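Sticky film on play food, how do I get it off?

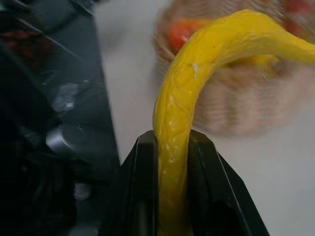
flamholm_mum

Posted in Cleaning & Laundry, October

We have a tub of play food that came from a few different places, and some of the shiny pieces with ridges and creases have gone tacky. The yellow ones show it most. Dust and lint settle in the creases and a damp cloth only gets the high spots. I've tried dish soap and warm water and it felt fine for a day or two, then tacky again. I don't know what plastic they are, there's no mark on them. Is there something stronger that won't take the colour off? The tub holds 34 pieces so I'd like to do them in one go.

Pirnusine

If it comes back after washing it's probably the plasticiser coming out of soft vinyl. You can clean it but you can't stop it for good. What works for me:

Mix a spoonful of baking soda with enough water to make a paste. Work it into the creases with an old soft toothbrush, going along the ridges. Leave it for up to 20 minutes, rinse under the tap, and stand the pieces on a towel overnight. Dust lightly with cornstarch and wipe off the extra.

Don't use acetone or nail polish remover. It will dull the shine and can lift the colour. Try the paste on one piece first. Store them in a cardboard box with the lid off, away from the heater. Mine were worse after a summer in a sealed tub.

hegde34

just chuck them, new set is cheap

Lutorico

Rubbing alcohol on a cotton bud for the deep creases, then soap and water. I did 3 pieces that way and two came up well. The other lost a bit of its gloss, so test somewhere that won't show. If any are still sticky after that I'd keep them away from kids who chew things.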